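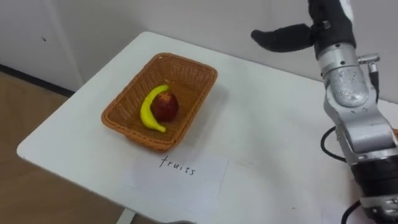

How to plan the kitchen and storage areas when you fit out a small café

Published 12/04/2020

Many owners begin with the dining room, choose the chairs and the colour of the walls, and leave the kitchen for the end. I did the same at my first place in Golton and I paid for it two times, once to the builder and once more to the plumber. The method in this page is the one I used for the second place, on Lewis Street, and it can be followed by anybody who has a floor plan and a tape measure.

Before you start

You need the plan of the tenancy at a scale you can read, the draft menu, and the conditions of the lease. Read the lease first. In some buildings the landlord must approve every hole in the slab, and the approval can take longer than the work. Ask also where the grease trap is and whether it is shared with the neighbours.

Step 1. Write down what comes in at the back door

Take the menu and write every ingredient under one of three headings: dry, chilled, frozen. Next to each one put how often it will be delivered. Milk every morning takes little room. Flour once in a fortnight takes a lot. My list for Lewis Street had 36 lines and it changed the drawing completely, as I had given the cool room far too much floor and the dry store almost none.

Step 2. Draw the path of the food

With a pencil, draw a line from the back door to storage, from storage to preparation, then to cooking, then to the pass. With another colour draw the dirty plates, from the tables to the sink and the dishwasher. The two lines should cross as little as possible. If they cross in front of the stove, move the sink now, while it is still only pencil.

Step 3. Fix the wet points

Sinks, floor wastes, dishwasher and coffee machine all want water and drainage, and these are the most expensive things to move later. Try to put them along one wall, or on both sides of the same wall. Remember a separate basin for washing hands. Your local council will have its own requirements for the basin and for the finishes of floor and walls, so call the environmental health officer before the drawing is final. Ours was very helpful on the telephone.

Step 4. Leave enough width

Between two benches I leave 1000 mm as a minimum, measured from edge to edge and not from the wall. Check also what happens when the oven door is open, and the under-bench fridge behind it. On our plan everything looked comfortable until I drew the doors.

Step 5. Dry storage

Choose a place away from the dishwasher and the hot water unit. Shelves should be adjustable and the lowest one high enough for a mop to go under. Heavy bags go low, paper cups and takeaway lids go at the top. Label the front of the shelf, so the label stays when the box is gone.

Step 6. Cold storage

A walk-in cool room is pleasant to have, but a small café can often work with upright fridges. Compare the prices with installation included. We bought 2 uprights from Nistance and placed them close to the preparation bench. Ask the supplier how much air the motor needs behind and above, and draw this gap on the plan too. A fridge pushed tight into a corner will work hard all summer.

Step 7. Electricity and extraction

Make a table of all the equipment with the power each one needs, and give it to the electrician before he quotes. Ours was priced by Milov Electrical and included an upgrade of the switchboard, which I had not expected. The exhaust hood should be chosen together with the cooking equipment – never after it.

Step 8. Test it on the floor

When the room is empty, mark the benches and machines with masking tape and walk through one busy lunch. Carry a real tray. Let a second person play the dishwasher. We did this in August, before the plasterers came, and moved the pass closer to the counter the same afternoon. The tape cost us $253 less than the one visit of the joiner we needed in Golton for the same kind of mistake.

Keep the marked plan after the opening. The next electrician or plumber will ask for it.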